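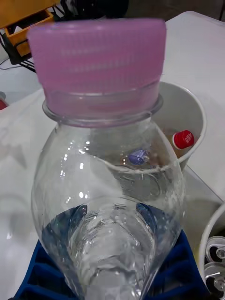 Section 4. Handling bottles and cans with the two-arm station

4.1 Before you start

These rules are valid for every table station at Brerwood. Please read them fully, also when you have used the station before. The person who starts the program is the operator and stays responsible until the arms are parked.

1. Wipe the table and let it dry.
2. Check that all cables are below the table level and do not reach the walking area.
3. Check the fingers of both grippers for cracks. Replace a cracked finger, do not glue it.
4. Close every cap by hand. A loose cap is the most common reason for a spill.
5. Put the cups near the far edge of the table. Keep the middle free for the arms.

Note: Sort the objects by cup and keep the same order for the whole session. Bottles and cans should not share one cup.

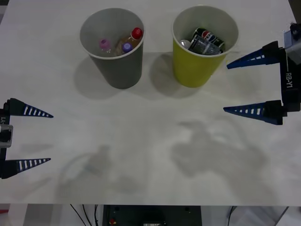

Figure 4-2. Bottles in the gray cup, cans in the yellow cup, grippers facing each other.

4.2 Gripping a bottle with liquid

1. Set the speed limit to 200 mm per second.
2. Bring the fingers to the bottle from both sides, below the shoulder.
3. Close slowly and stop when the plastic begins to bend.
4. Wait 2 seconds before you lift.
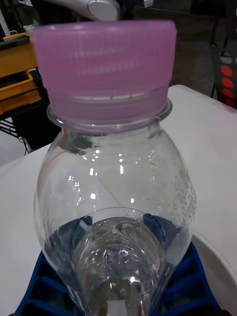 5. Lift straight up. Do not tilt the bottle if you are not sure of the cap.
6. Put it down fully before you open the fingers.

CAUTION: Never reach between the grippers while the arms have power. Press the stop button first, even if you only want to move one cup.

CAUTION: If water comes on the table, stop the program, switch off the power and dry everything. Look also under the table edge, where the equipment stands.

4.3 Records

Write each stop and each spill on form 771. Drop tests are not allowed without written permission from Chanida Wannasri. The fingers must be inspected every 12 working days, and the full inspection is every December.

Questions on this section go to Despina Atanasov.

Last revised 9 Aug 2019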